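Roboter lernt Greifen mit der Handgelenkkamera: Weniger Vorführungen, wenn die schlechten wegfallen

Von Siebe Groen

6. Dezember 2024

Wer einem Roboterarm beibringen will, Gegenstände vom Tisch in eine Schüssel zu legen, führt ihm die Bewegung meist sehr oft vor. Eine Arbeitsgruppe am Labor Trundgate hat nun untersucht, wie viele dieser Vorführungen sich weglassen lassen, ohne dass der Arm schlechter greift. Das Ergebnis: Mit 871 ausgewählten Aufnahmen schnitt das trainierte Modell besser ab als mit dem vollständigen Bestand von 3.640. Der Bericht dazu ist seit heute auf der Seite des Labors abrufbar.

Das Verfahren heißt Skokel. Es bewertet jede Vorführung nach dem, was die Kamera am Handgelenk des Roboters in den letzten Sekunden vor dem Zugriff aufzeichnet. Aufnahmen, in denen der Greifer mehrfach ansetzt, lange über dem Gegenstand stehen bleibt oder ihn erst im letzten Moment ins Bild bekommt, erhalten eine niedrige Punktzahl und werden vor dem Training aussortiert. Eine zweite Kamera, etwa an der Decke oder seitlich am Tisch, verwendet die Gruppe nicht.

Bisher wurde in Trundgate von Hand aussortiert. Das kostete viel Zeit, und die Urteile fielen je nach Person unterschiedlich aus. Beim Vergleich zweier Durchgänge durch denselben Bestand stimmten die Bewertungen nach Angaben der Gruppe vor allem bei den eindeutig misslungenen Versuchen überein. Bei den mittelmäßigen gingen sie auseinander, und gerade diese schaden dem Training offenbar am meisten.

„Ein Fehlgriff ist leicht zu erkennen, den wirft jeder raus“, sagt Pieter Postma, der die Versuche geleitet hat. „Schwieriger sind Vorführungen, bei denen am Ende alles stimmt, der Weg dorthin aber umständlich war. Das Modell übernimmt die Umwege mit.“

Für die Versuche arbeitete die Gruppe mit einem Zweifingergreifer, leichten Gegenständen und Schüsseln aus Kunststoff. Die Aufgabe lautete jeweils, einen Gegenstand aufzunehmen und in der Schüssel abzulegen. Die Lage der Schüssel wurde zwischen den Durchgängen verändert, ebenso die Höhe, aus der der Arm startete.

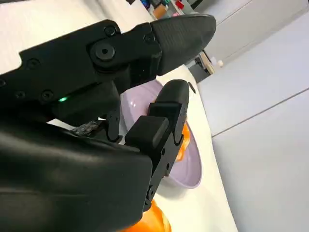
Aus der Nähe verdecken die Finger oft einen Teil dessen, was gegriffen werden soll. Skokel zieht dafür keine Punkte ab, solange der Gegenstand in den Bildern davor erkennbar war. In einer ersten Fassung des Verfahrens war das anders. Damals fielen viele brauchbare Aufnahmen heraus, vor allem solche, bei denen der Arm steil von oben kam oder das Handgelenk stark gedreht war. Im Februar wurde die Bewertung deshalb umgestellt. Sie betrachtet seither eine Folge von Bildern und nimmt die Stellung der Gelenke hinzu.

Geprüft wurde das Ergebnis mit 19 Gegenständen, von denen 6 im Training nicht vorgekommen waren. Bei den bekannten Gegenständen war der Abstand zwischen dem ausgewählten und dem vollständigen Datensatz gering. Deutlicher fiel er bei den unbekannten aus. Das mit allen Vorführungen trainierte Modell setzte dort häufiger neu an und schob den Gegenstand gelegentlich vor sich her, bevor die Finger schlossen. Mit der Auswahl kam das seltener vor.

Als Gegenprobe trainierte die Gruppe ein weiteres Modell mit ebenfalls 871 Vorführungen, die zufällig gezogen wurden. Es lag bei beiden Gruppen von Gegenständen hinter den anderen zurück. Die kleinere Menge allein erklärt den Gewinn also nicht.

Einschränkungen nennt der Bericht ebenfalls. Alle Vorführungen stammen von demselben Arbeitsplatz und wurden bei ähnlichem Licht aufgenommen. Durchsichtige und stark spiegelnde Gegenstände waren nicht dabei. Bei glänzenden Oberflächen verschätzte sich die Bewertung mitunter, wenn sich Reflexe am Schüsselrand mit der Bewegung der Kamera verschoben. Die betroffenen Aufnahmen wurden im Datensatz belassen und gekennzeichnet.

Offen ist auch, ob sich das Verfahren auf längere Aufgaben übertragen lässt. Beim Einräumen einer Kiste oder beim Umfüllen besteht eine Vorführung aus mehreren Griffen, von denen einer gut und der nächste schlecht sein kann. Eine einzige Punktzahl für die gesamte Aufnahme hilft dann wenig. Die Gruppe will die Vorführungen deshalb in Abschnitte zerlegen und getrennt bewerten. Erste Versuche dazu laufen, Zahlen liegen noch nicht vor.

Beteiligt ist außerdem die Firma Ustine, die Greifer für die Kommissionierung baut und das Verfahren an eigenen Aufnahmen erproben will. Dort geht es vor allem um die Zeit, die das Einlernen neuer Artikel in Anspruch nimmt. Postma rechnet damit, dass die Schwellenwerte für andere Greifer neu eingestellt werden müssen. „Unsere Werte passen zu unseren Fingern und zu unserer Kamera. Mit anderen Fingern sieht das Bild kurz vor dem Griff ganz anders aus.“

Der Programmcode soll zusammen mit den 871 ausgewählten Vorführungen veröffentlicht werden. Die aussortierten Aufnahmen stellt das Labor auf Anfrage zur Verfügung, samt der Punktzahl, die sie erhalten haben. Ein Termin für die Veröffentlichung des Codes steht noch nicht fest.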